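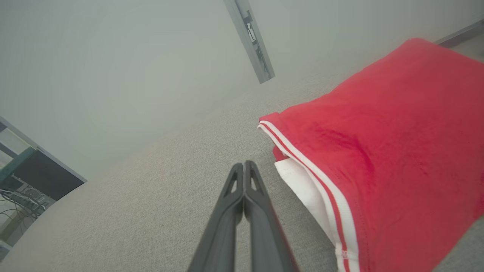 Teaching by Hand: An Interview with Elaheh Amini
2022-02-03

Elaheh Amini leads the demonstration program at Kovex, where operators teach robot arms to handle clothing. The program began in October and now has 28 operators, all of whom learn to guide an arm by hand before they are given remote controls. Ms. Amini spoke with Jolán Gál for the Plurerden newsletter.

The first question concerned the choice of clothing as a subject. Ms. Amini replied that fabric places unusual demands on the person giving the demonstration. "A box has corners, and the corners stay where they are," she said. "A pair of shorts has a waistband, a lining and two legs, and every one of them can move when you touch it. The operator has to decide where to take hold, and that decision is what we wish to record."

Training at Kovex is divided into 2 stages. In the first, the operator holds the arm and moves it through the task directly. In the second, the operator works from a control station, using a hand controller and the view from a camera at the wrist. Ms. Amini considers the order important. "People who have pushed the arm with their own hands know how far it reaches and where it becomes awkward. They bring that knowledge to the station."

Asked what new operators find most difficult, she named the approach to the garment. With the fingers closed, it is easy to bring the tips close to a folded edge. Opening them at the right moment and sliding one beneath the cloth takes practice. "The usual mistake is to press down," she said. "On a soft surface the tips sink a little, the cloth goes with them, and the grasp takes hold of everything or nothing. We ask operators to come in low and from the side."

The standard exercise is known within the company as Skornurska, after the operator's manual in which it was first set out. It consists of 26 short tasks, from lifting a single edge to laying a garment flat. A second set, Marinho, covers folding and is open only to those who have completed the first.

Ms. Gál asked whether failed attempts are discarded. Ms. Amini said that they are kept and labeled. "If an operator drops the waistband and picks it up again, the recovery has value – the arm will drop things too. What we remove are recordings in which the operator was distracted or changed the plan halfway through." In the most recent review, 57 recordings were set aside on those grounds.

On the matter of speed, her guidance is plain. Operators are told to move at an even pace and to avoid long pauses above the cloth. "A person pauses to think, and the recording shows only an arm standing still. I would prefer that they think first and then begin."

Kovex plans to admit a further group of operators once the present group has finished the Marinho set. Applicants need no background in engineering. Ms. Amini noted that several of her most capable operators had previously worked in tailoring and laundry services, and that their advice has led to changes in the manual's section on waistbands and linings.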